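Asociación de Costura y Patchwork Zernia
Acta de la reunión ordinaria de marzo

Lugar: sala grande del local de la calle del Molino
Hora de inicio: 18:10
Preside: Mireille Gaillard
Orden del día: lectura del acta anterior, muestra de primavera, cuentas, intercambio con Harbridge, talleres, biblioteca de patrones, ruegos y preguntas

1. Acta anterior

Se lee y se aprueba con una corrección: en el punto de los hilos ponía «algodón mercerizado del 50» y tenía que decir «del 40». Queda cambiado en el libro.

2. Muestra de primavera

Empezamos por lo bueno, porque había muchas ganas de contarlo: ¡tenemos 110 piezas inscritas! El año pasado nos costó llenar las paredes del fondo y este año vamos a tener que colgar a doble altura. Mireille trae el plano de la sala dibujado a escala y se pasa un buen rato de mano en mano, con opiniones para todos los gustos. Se acuerda lo siguiente:

— Las colchas de cama grande van en el lateral de las ventanas, con los estores bajados durante toda la muestra para que el sol no coma los rojos.
— Las piezas pequeñas y los bastidores, en los paneles móviles del centro.
— La manga para colgar la pone cada cual en su casa, de 10 cm, cosida a mano por detrás y sin atravesar el acolchado. El año pasado hubo que coser cuatro la misma mañana y no fue agradable.
— Las cartelas se imprimen todas iguales: título, técnica, medidas y nombre. Quien quiera contar la historia de su colcha puede añadir un texto breve, que a la gente le encanta leerlos.

Se propone que haya un rincón donde el público pueda tocar. La idea gusta muchísimo. Se montará una mesa con retales acolchados de distintas guatas (algodón, bambú, lana y mezcla) y unos guantes blancos al lado para quien quiera levantar una esquina de las colchas grandes y ver el revés. Los reveses merecen más atención de la que reciben, y en eso estuvimos todas de acuerdo.

Queda pendiente decidir la pieza del cartel. Hay tres candidatas y se votará por correo antes de imprimir.

3. Cuentas

Saldo a fecha de hoy: 3.531 euros. Está pagado el seguro de la sala y falta la factura de los paneles. Con la rifa y las cuotas nuevas salimos bien, y se aprueba comprar la segunda plancha de vapor que llevamos dos años aplazando. También se aprueba cambiar la base de corte grande, que tiene un surco en el centro por el que se va la cuchilla.

Se recuerda que las cuotas se pasan por el banco y que el sobre del cajón deja de usarse desde hoy.

4. Intercambio con Harbridge

Llegó por fin la carta del grupo de Harbridge, con muestras de tela y todo. Quieren hacer con nosotras una colcha a medias: ellas cosen la mitad de los bloques, nosotras la otra mitad, y la colcha pasa medio año en cada sitio. Nos proponen el bloque de la estrella de Ohio en azules sobre fondo crudo. Hay debate sobre el crudo, porque el suyo tira a amarillo y el nuestro a gris, y se decide que precisamente esa mezcla puede quedar preciosa.

Nos tocan 13 bloques. En la misma reunión se apuntan voluntarias para todos y todavía quedan manos levantadas, así que se abre lista de suplentes. Medida acabada de 30 cm, margen de costura de 7 mm —por favor, comprobad el prensatelas antes de empezar— y costuras planchadas hacia el azul. Mireille contesta a la carta y envía fotos de la colcha de los diez años.

5. Talleres

El taller de aplicación a mano sigue los viernes a las 17:00. Está completo, y da alegría ver que casi todo el grupo nuevo viene de ahí. Se pide a quienes llevan más tiempo que se acerquen alguna tarde a echar una mano con el enhebrado y las puntadas escondidas.

Se propone un taller corto de acolchado libre a máquina. Hay 7 personas interesadas y hacen falta máquinas con arrastre desconectable. La tienda Brokia nos presta dos durante un mes y las demás serían nuestras. Se aprueba con aplauso. Contenido previsto: punteado, plumas sencillas y cómo rematar los hilos sin nudos por el revés.

Queda para más adelante el de sashiko.

6. Biblioteca de patrones

Ya está ordenado el legado Jacobs, ¡y qué maravilla! Hay cuadernos con patrones calcados a lápiz, plantillas de cartón forradas de papel de lija y un sobre entero de hexágonos hilvanados que nunca llegaron a unirse. Se acuerda no tocar los hilvanes. Los cuadernos se consultan en la sala y no salen en préstamo; de los patrones sueltos se harán copias. Quien se anime a coser alguno, que lo diga, y lo llevamos a la muestra con su cartela.

Faltan por devolver dos libros de bordado y la regla de 60 grados.

7. Ruegos y preguntas

Se pide que las agujas rotas vayan al bote metálico y nunca a la papelera.

Se pregunta si se puede venir a coser algún sábado por la mañana antes de la muestra. Sí, avisando en el grupo para coordinar la llave.

Se felicita a las compañeras que terminaron la colcha infantil para el centro de salud. Ha quedado alegre, blandita y muy bien rematada en las esquinas.

Traer a la próxima: tijeras marcadas con el nombre, los bloques que estén empezados y cualquier resto de azul que sobre en casa.

Se levanta la sesión a las 20:05.

Anexo
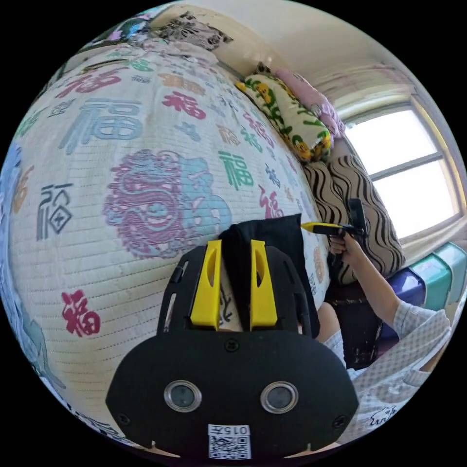
Tela negra doblada, con la colcha detrás.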